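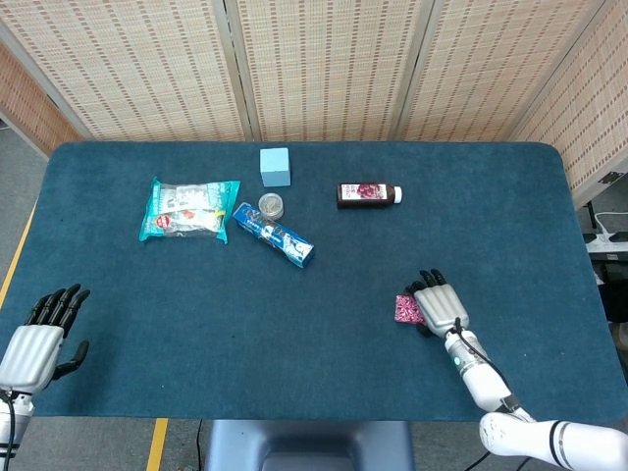
Practice table of the Neltness Tidy Hands Club, with the two-handed robot at its near side.

The Neltness Tidy Hands Club is a student robotics club at Bridis Technical College in Stullcombe. Its members teach a two-armed robot to pick up and sort small household things on a carpeted table. The club meets every Thursday in the evening and has 9 members in the present school year.

The work is done in short trials. The students lay out a set of objects, for example a snack bag, a long blue box, a plastic bottle and a foam cube, and one student guides the arms while another writes the notes. By April the club had recorded 1,367 trials, of which 900 were made with soft objects.

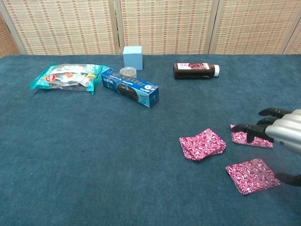

Soft and flat objects are considered the most difficult part of the program. The fingers must come down low enough to touch the piece, but a strong push moves it over the carpet. For this reason new members begin with the bottle and the box, and go to the patterned pieces only in the second term.

The club takes part in the Adjei Cup, a yearly contest between schools of the region. A team can receive up to 700 points, and points are lost for every object that falls from the table.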